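Frequently Asked Questions: The Cudulel Slow Reading of Ruth

What is this?

A reading group that takes one short book of the Bible and goes through it at walking pace. We are on Ruth, which has four chapters and can be read aloud in the time it takes to boil potatoes. We have been at it since October. You may draw your own conclusions.

Do I need to know Hebrew?

No. A few of us have some, and those few disagree most. When a Hebrew word matters, it gets explained on the handout in plain English, usually with two possible meanings and a note on who will be cross if you pick the second.

Which translation do you use?

Whichever one you bring. We used to insist on a single version, and spent three meetings choosing it. Now we read the verse in several and see where they part company. Ruth 1:13 is good for this. Naomi says something bitter there, and the translators can't settle whether she is bitter on her daughters-in-law's behalf or more bitter than they are. 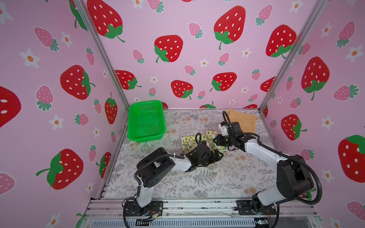

Strawberries on the walls, flowers on the tabletop.

Why Ruth?

It was short, and we had just finished Leviticus.

Is Ruth history or a story?

We have people who hold firmly to each, and they sit next to each other by choice. The book sets itself "in the days when the judges ruled" and ends with a genealogy leading to David, so it plainly wants to be placed in time. It also has two sons named Mahlon and Chilion, which many readers take to mean something like "sickly" and "failing," and who then promptly die. Parents in any century might have thought twice. The handout for chapter 1 sets out both cases and leaves you alone with them.

What happened on the threshing floor?

This is our most frequently asked question by a wide margin. Ruth 3 has Ruth go down at night, uncover Boaz's feet and lie down. Some readers think "feet" is a polite way of saying something else, as it may be in other passages. Others point out that it was cold, that Boaz woke up, and that cold feet would do it. The text is careful to be unclear. We gave it two evenings and ran over on both.
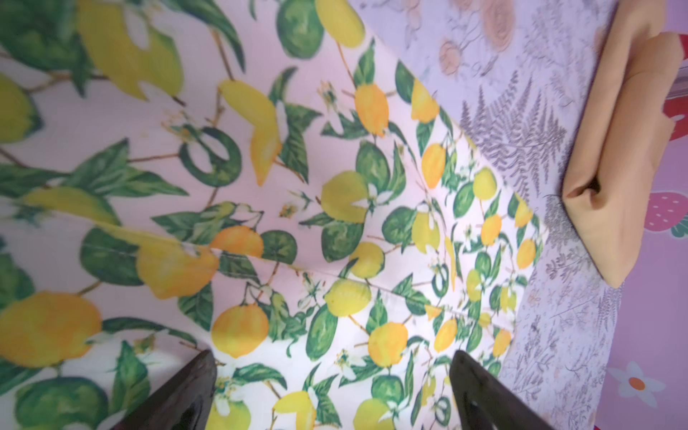
Nouhaila Ezzat wrote in to say that we had rushed it all the same: "You spent two evenings on his feet and ten minutes on what she says to him. She asks him to spread his cloak over her, and it's the same word he used for God's wings back in 2:12. She is handing him his own prayer and asking what he plans to do about it. Could we please go back?"

We went back. She was right about the word, and the chapter 3 handout has been fixed.

What is a kinsman-redeemer?

A relative with the right, and perhaps the duty, to buy back family land. Whether he also had to marry the widow is where the trouble starts. Deuteronomy 25 talks about a dead man's brother, and Boaz is no one's brother here. The closer relative in chapter 4 wants the field until he hears that Ruth comes with it, at which point he remembers his own estate. He never gets a name. The Hebrew calls him something close to "so-and-so," and we have tried to use this sparingly on members who miss meetings.

How long are the handouts?

Two pages. The one on the sandal in 4:7 ran to 15, and its author has been spoken to.

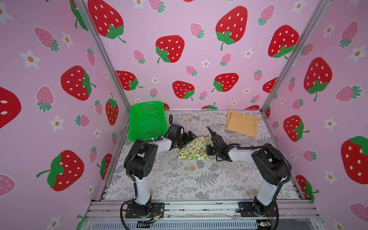
Back issues are kept in a binder, in order, apart from the ones borrowed by people who are still thinking about them. If you have the sheet on gleaning, with the table of barley measures on the back, please return it. An ephah of barley keeps coming up, and we can't agree on how heavy it was or how Ruth carried it home.

Can I just listen?

Yes. Several members listened for a year before speaking. One of them then spoke for an hour.

Do I have to believe anything in particular?

No. You do have to have read the verses. There are rarely more than six.

What comes after Ruth?

Jonah got the most votes. Job came second, and its supporters have taken this patiently.

Last updated 05/06/2019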